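Re: [teleop-users] pulling drive carriers with a leader arm, anyone?

Hi Geert, hi all,
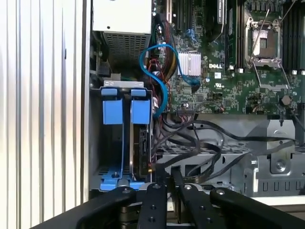
I meant to answer in April and then we moved benches and I lost two weeks to extension cords, so sorry for the wait. Quoting the bits I can say something useful about.

Geert Koster wrote:
> We want to collect demos for taking old desktops apart, starting
> with the hard drive. Our first try was kinesthetic, one person
> holding the arm and pushing it through the motion. It felt natural
> but the demos were awful to train on. Did you go remote in the end?
> And how many episodes before the policy did anything sensible?

Yes, we went remote, and I wouldn't go back for this job. Guiding the arm by hand was lovely for the big moves (you get it over the case in no time), but the moment you're down between the drive cage and the cables you need both of your own hands on the arm, and they block the view. Your hands end up in the wrist camera too. We have a whole folder of my thumbs.

With the leader arm you sit off to the side and drive from the wrist view, and I'd really push you to let people see ONLY that view. If the operator peeks over the edge of the case, they're using information the policy won't have, and you get these weird confident moves that make no sense from the recording. Ineke Claeys caught that one, by the way. She was going through the replays and kept asking how I knew a cable was there. Well, I knew because I'd stood up and looked!

Our setup is a Boersma follower on a rail, and the recorder is Clokik, which I like a lot apart from its habit of eating the last second of an episode if you hit stop too fast. Wait a beat before you stop.

On numbers: we've kept 1482 episodes out of about 2000. The ones we threw away were mostly me early on, hunting for the blue release tabs and bumping the carrier. The first 125 were on a single Dell tower with the case always in the same spot, and the policy we got from those was fine until you slid the tower over a bit. After that we moved the case between every episode and it got much better. I wish we'd done it from day one.

> Do you tie the cables back first?

We did at first and then stopped. Tied back, it's an easier demo but it isn't the job. A SATA cable can loop pretty much anywhere it likes, and the black ones down by the drive bay are worse because they're hard to tell from shadow (and from the gripper, since our fingers are black too). I'm tempted to try lighter fingertips. Has anyone here done that? Ineke thinks more light inside the case would do the same thing for less money, but then the shiny metal washes out, so I don't know.

One more thing – go slow on the approach and pause before you close the fingers. I used to do it all in one swoop because I was proud of my swoop. The slower demos were much easier to label, and the grasp is where we still lose most of our runs.

> Could you share the operator notes?

Sure, they're messy but you can have them. I'll put them in the Iltis folder tonight, the file is called operator-notes and you want the newest one. Skip the section on foot pedals, we gave those up.

What gripper are you on these days, still the Cleltatard one? If so I have questions about the fingers.

Cheers,
Mirte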